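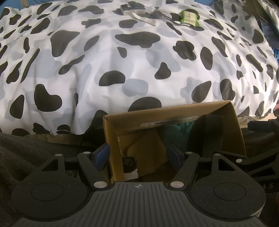 White fabric cover with a black and pale gray print.

Melberg Inland Terminal will open a second rail siding to container traffic in December, the terminal operator Makach confirmed in a statement to its customers. The new track lies parallel to the existing one on the north side of the yard and will allow two freight trains to be handled at the same time. Until now, an arriving train has had to wait on the approach line whenever the siding was occupied.

The terminal serves haulers and shippers moving goods between the coast and the Kusuma valley. Most of the containers that pass through it carry household goods, packaged food, paper products and building supplies. Trains arrive overnight from the port, and the containers are transferred to trucks for delivery to warehouses in the valley. Returning trains carry export loads and empty containers.

"Our road customers have asked for one thing above all, and that is a pickup time they can rely on," said Fitriani Teoh, director of operations at Makach. "A late train in the morning has meant a line of trucks at the gate by noon. With the second siding in service, the following train can be placed and unloaded without waiting for the first to leave."

The siding can receive trains of up to 43 wagons. Makach will run six scheduled services a week in each direction when the winter timetable takes effect, one more than at present. The additional service is intended mainly for palletized consumer goods, which have until now traveled the full distance by road. Space on it may be booked by the container, and customers are not required to commit to a regular volume.
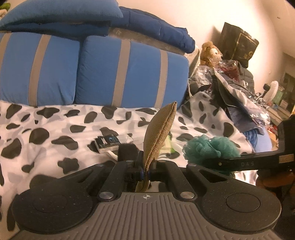 A folded tan fabric pouch, held upright.

Gate hours will change together with the timetable. The truck gate will open at 5 a.m. and the last collection of the evening will be accepted at 9 p.m. Drivers will continue to report to the main office on arrival, but collection references must be submitted before the truck reaches the terminal. Vehicles arriving without a reference will be directed to the holding area beside the weighbridge until one has been issued.

References will be issued through Vernex, the booking system already used at the terminal for export bookings. Import collections are still arranged by telephone and e-mail, and this arrangement will end once the new timetable is in force. Haulers that do not yet have an account are asked to apply through the customer desk, stating the company name, the registration numbers of their vehicles and a contact for out-of-hours messages.

Reijo Hämäläinen, who represents valley haulers on the terminal users' panel, welcomed the longer gate hours but asked for patience during the first weeks. Smaller companies often plan their work the evening before, he said, and a change of container or driver is sometimes made on the road. The panel has requested that references remain open to amendment until the truck passes the gate - a point on which Makach has agreed to report back before the opening.

Track work is complete, and the remaining tasks concern signaling, yard lighting and the marking of truck lanes between the two sidings. During this period the eastern exit will be closed to trucks at night. Traffic will leave by the south road, where a temporary speed limit applies. Storage charges and free time for import containers remain unchanged, as do the rules for refrigerated units, which must be announced in advance so that a power connection can be reserved.

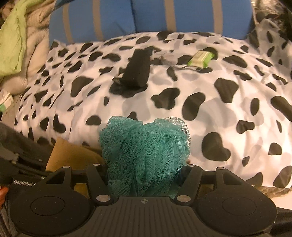
Will bookings already made for December need to be entered again?
Export bookings held in Vernex will be carried over to the new timetable automatically. Import collections arranged by telephone or e-mail must be entered in the system by the hauler, and the customer desk will assist with this on request.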